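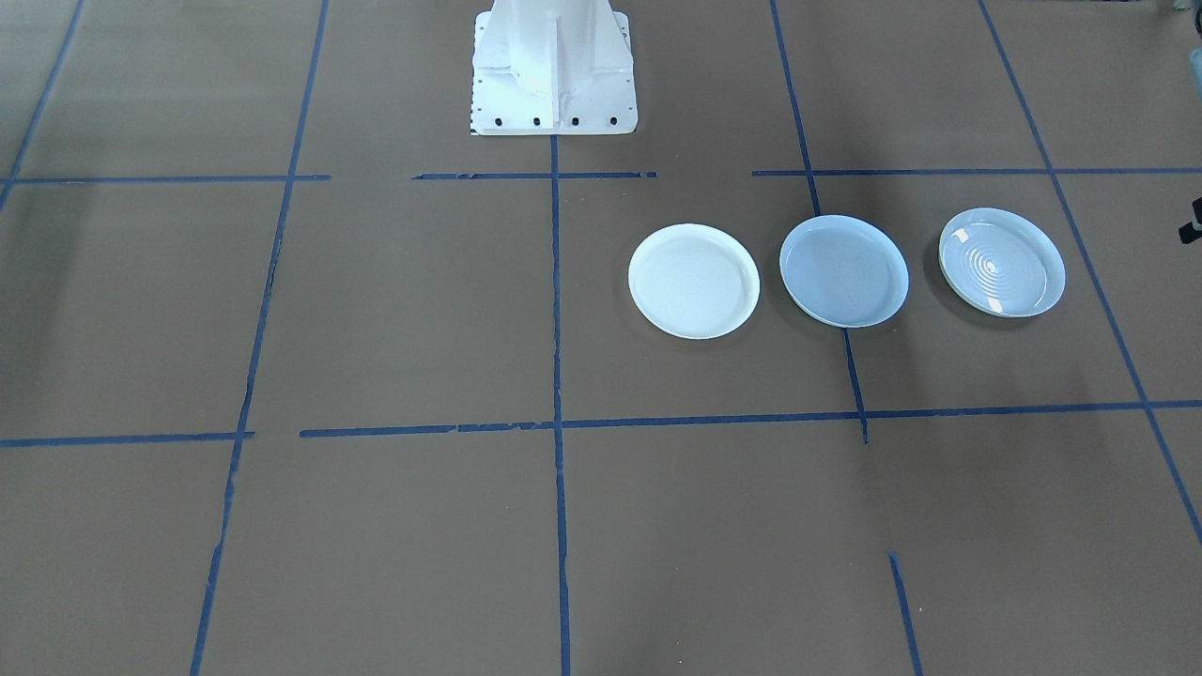 Recording a plate-stacking set for imitation learning

This page covers the stacking task in the Clindness tabletop series. It assumes the arms are calibrated and that you can already start and stop a recording from the Imora console.

One episode is one complete stack: three plates start apart on the surface and end in a single pile. The target for the set is 100 kept episodes. Plan for 128 attempts, as some will be thrown out at review.

1. Prepare the surface

Cover the work area with brown paper and pull it flat. Mark the grid with blue tape. The lines need not be perfect, and small gaps do no harm, but do not re-lay tape halfway through a set. If a strip lifts, press it back along the same line.

2. Place the plates

Put all three plates in the same grid row, with a narrow strip of paper showing between neighbours. A plate may sit across a tape line. Change the order of the plates and the side of the centre line after every 11 episodes, and note the change in the log before you carry on. Avoid placing them by ruler. The policy should see the small differences that come from setting them down by hand.

3. Check the views

Open both camera feeds and confirm that every plate is fully visible in each. Glazed plates can throw a bright spot back at the camera. A small one is acceptable; if it hides the rim, move the lamp and leave the exposure setting alone.

4. Record the stack

Start from the home pose. Grip the first plate by the rim on its outer side, lift it clear, and bring it over the target plate.
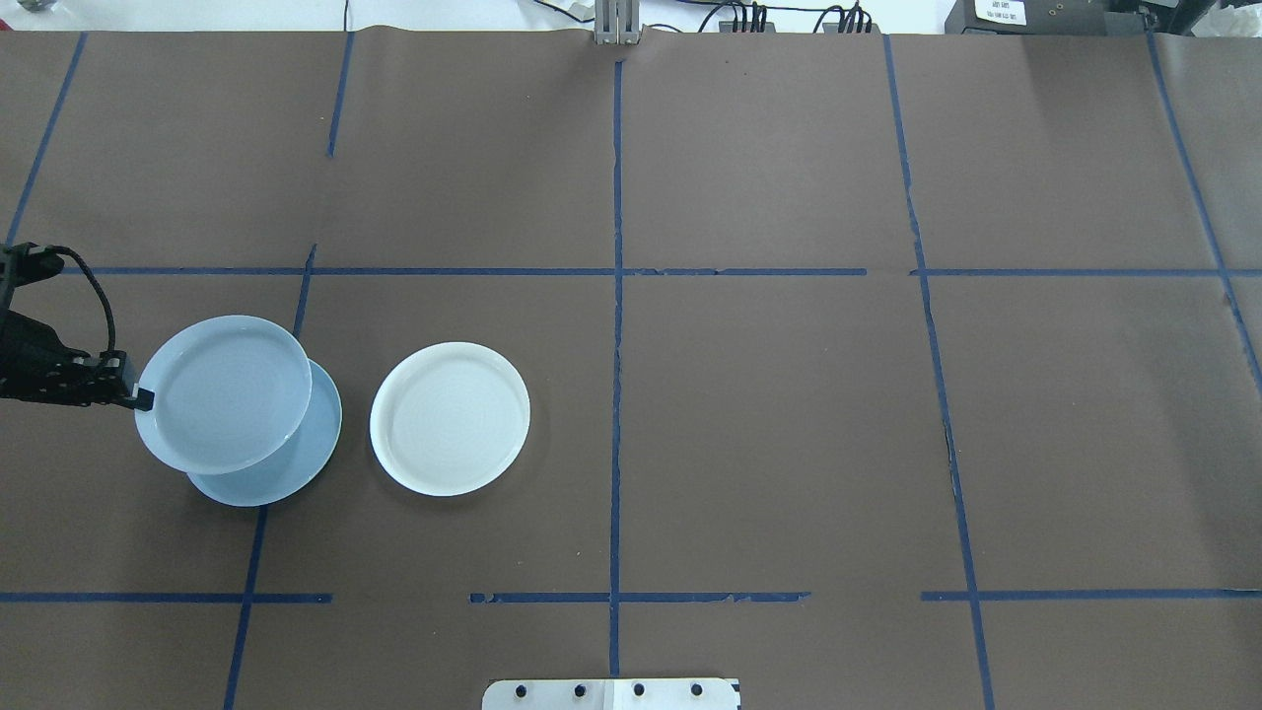 Some tilt is normal with a rim grasp – the weight hangs to one side of the jaws. Lower until the far edge touches, let the plate settle, then open the jaws slowly. Opening early drags the plate off centre. Repeat for the remaining plate, return to home and stop the recording.

If you miss a grasp, back off and try once more within the same episode. Tag it 'retry'. After a second miss, stop and mark the episode as failed. Do not reach in by hand while recording is on.

5. Review

Play each episode back at double speed. Reject it if a plate leaves the row, if frames are missing from either camera, or if the arm stands still for more than 80 frames. Failed episodes go in their own folder and are not deleted. The Ahuja loader skips that folder by default.

Upload to the Tulstead server at the end of the session, with the log file in the same directory as the episodes.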